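Collecting Demonstrations for Picking Wrapped Items: Project Report

1. What we were asked to do

The course brief asked each group to gather a set of demonstrations for one handling task and then train a policy on it. Our task was singulation: take one wrapped toothbrush out of a heap, move it clear of the others, and put it in a bin. The arms are driven by a person through Savetti, the control software the lab already uses, and every episode is saved with the camera streams and joint positions. Our target was 500 accepted episodes by the end of October.

The brief also says that "more varied data leads to more robust behavior." We were told to take this as a starting point. I would have liked to see it tested before we built a whole semester on it, and part of this report is about how little our own data can say either way.

2. Why wrapped items

The earlier group, whose set is called Riltard, used bare blocks and cups. Their policy did well on blocks and cups. Clear plastic is harder. It catches the ceiling lights, it folds differently every time you let go of it, and when two packages overlap you can't easily tell where one ends. A person at the controls has the same trouble. Several times I closed on what I thought was one package and lifted two by their bags.

That raises a question the brief doesn't cover. If the operator can't see what they are grasping, what is the episode an example of? We recorded it as a success if one item ended up in the bin. Some of those were luck, and the policy is trained on them exactly as if they were skill.

3. Procedure

Each session lasted up to 12 resets. The person resetting dropped the toothbrushes on the table and was supposed to leave the heap as it fell. In practice we all tidied. After my third session I noticed I was nudging packages apart so that the next pick would be easier, and when I asked, the others said they did it too. We agreed to stop, but the earlier episodes stayed in the set and there's no label to separate them out.

An episode was rejected if an item fell off the table, if the arms touched each other, or if the operator gave up. Two packages lifted together counted as a failure unless one came free before the bin. That last rule was added halfway through at the suggestion of our supervisor, Uldis Kuusk. I think it's a sensible rule. I also think it means the first half and the second half were graded differently.

4. What we ended up with

We recorded 900 episodes and kept 500, so on paper we met the target. I went back over the rejected ones and found 187 where I could not work out from the video why they had been thrown out. The notes field was blank or said "bad." Going by the video alone, I would have kept many of these. A rejected attempt with a clear reason might have been useful for training a failure detector, which we had planned to do under the name Ninh. We dropped Ninh for lack of usable labels.

5. Training

We trained with the Releteck code at its default settings. The policy reaches for the heap and closes the gripper in a way that looks convincing on screen. It often closes on the loose end of a bag and drags it. Our group presentation called this "promising." I wouldn't go that far. We never ran the policy against a simple scripted pick, so we don't know if the demonstrations bought us anything. Our test heaps were also made by the same people who made the training heaps, under the same lights, with the same toothbrushes.

6. What I would change

Fewer episodes, with a written reason for each rejection. A second person to grade them, working from the video without knowing who was driving. Heaps made by someone outside the group. A scripted baseline before any training at all. And I would move one light between sessions and write down which one, so that the glare on the plastic becomes something we can check afterward instead of argue about.

The setup has stayed as it was for the next group, and they are welcome to our reset sheet, with the warning that the first half of it was filled in from memory.

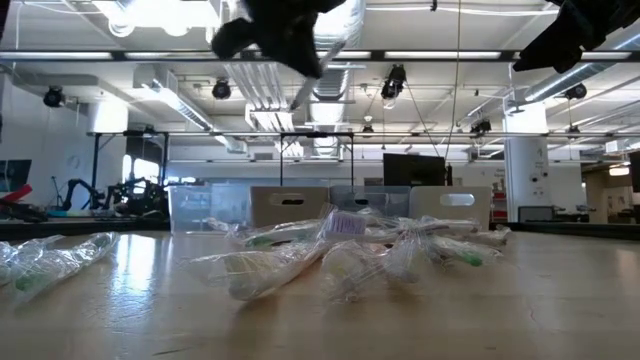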